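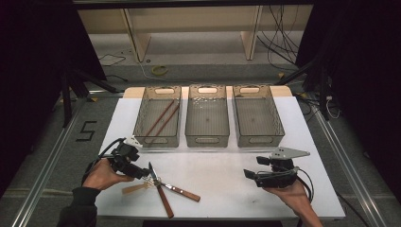 Translucent Sorting Bin, Gray
Todbridge Storage and Workroom Supply
Item no. 744

The Todbridge sorting bin is an open rectangular container for use on worktables, potting benches and classroom counters. It is suited to the separation of small tools, sticks, plant labels and trimmings during work, and to the storage of the same items afterward.

The side walls are perforated and slightly flared. An oval handle cutout is provided at each end, so that the bin may be drawn forward from a shelf or carried with both hands. The gray plastic is translucent, and contents can be identified in part without removing the bin from its place.

Bins may be set side by side in a row at the back of the work surface, leaving the front free for cutting tools such as pruning shears. Shears should be closed before they are placed in a bin.

Fine material, including beads and seed, may pass through the perforations. A paper or felt liner is recommended for such contents. Liners are sold separately under the Wamumska name.

Care
Wash by hand in warm water with mild soap. Do not use abrasive pads or solvents. Allow the bin to dry fully before stacking.

Ordering
Bins are supplied in cartons of 6. Institutional orders of 200 or more are shipped from the Dririddale warehouse and should be placed in writing with Nuno Mendes, Institutional Sales. Orders received by 11 a.m. are processed the same working day. Replacement of bins damaged in transit is handled by Alcides Godoy, Customer Service.

Prices are valid through the end of September.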